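Setting up the Walden cell: base offset, approach height and the microwave

The simulated kitchen I call Walden has been on my machine since September. It has one white arm, an island and a wall of fitted units. I rebuilt the cell from a clean install last week and kept notes.

The base pose comes first. Larska, the scene loader, stores it in millimetres and Seixas, the planner, expects metres. Convert it once, in the loader, and leave the planner alone.

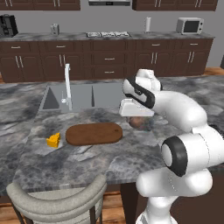
Small items on the worktop are approached from directly overhead. I set the pre-grasp height to 100 mm above the surface. At anything lower, the planner starts clipping the rim of the chopping board on sideways moves.

Contact settings matter more than speed. I run 10 solver iterations per step. Friction on the finger pads is set separately from the friction on the food.

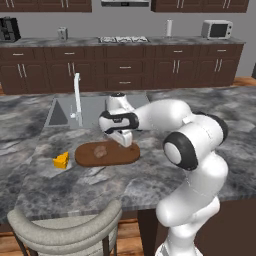
The board has its own collision mesh, and the default is a plain box with no raised edge. Replace it before tuning anything else. I lost an evening to that.

The microwave is tighter. The door must be fully open before the wrist goes in, so I lock the hinge joint and release it only after the arm has withdrawn. 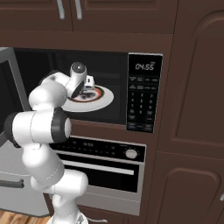
Pencombe wrote in to say that locking the hinge hides bad plans, and that a stiff spring would at least show when the elbow had touched the door. Fair point. I have put a spring on the test branch and will log the hinge angle. 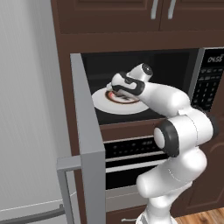

Checks after a rebuild

Run the reach test with seed 227, then seed 291. Both should finish with no joint within two degrees of its limit. If the second fails, look at the base offset again.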